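The Trouble With the Retirement Health Bump

Every few months a study comes along saying that people feel better once they stop working. Then a columnist repeats it, and by March my inbox is full of newsletters telling sixty-somethings to hand in their notice for the good of their hearts. I have my doubts.

Take the Clitedstead survey, which gets passed around a lot. It followed 1177 people who left work and asked them to rate their own health before and after. Ratings went up. Fine. But a person who has just stopped getting up at 5:30 for a shift is rating his mood as much as his arteries, and the survey had no way to tell the two apart.
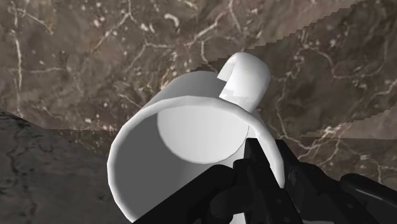 It also lost people. Some 200 dropped out before the second round, and the report gives them one sentence. Who stops answering health surveys? I'd guess the sick and the fed up, and if I'm right, the average was going to rise whatever retirement did to anyone.

Then there is the question of why people left. Somebody who retires early on a good pension and somebody who retires early with a ruined back are both "retired" in the table. Lump them together and you can get nearly any answer you like.
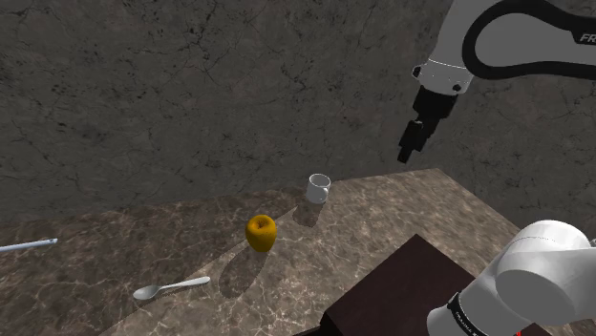 The Privby program worries me more, as money is being spent on it. It offers new retirees 20 weeks of classes in cooking, walking and sleep, and its backers claim that 30 percent of them exercise more afterward. Compared with whom? There was no comparison group. People who sign up for a walking class were probably thinking about walking already.

I don't say retirement is bad for you. My own father did well out of his, and my mother, who had him underfoot all day, did rather worse. Couples hardly appear in any of this work, and that seems a strange thing to leave out. 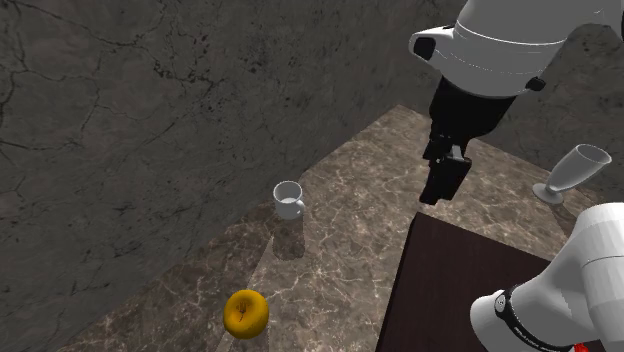
A white robot arm over a marble-patterned surface, with a white mug nearby.

So before Foltlow copies the Privby classes, as its health board says it wants to, I'd like to see one decent trial with a waiting list as the control. It would take a year longer. The retirees will still be there.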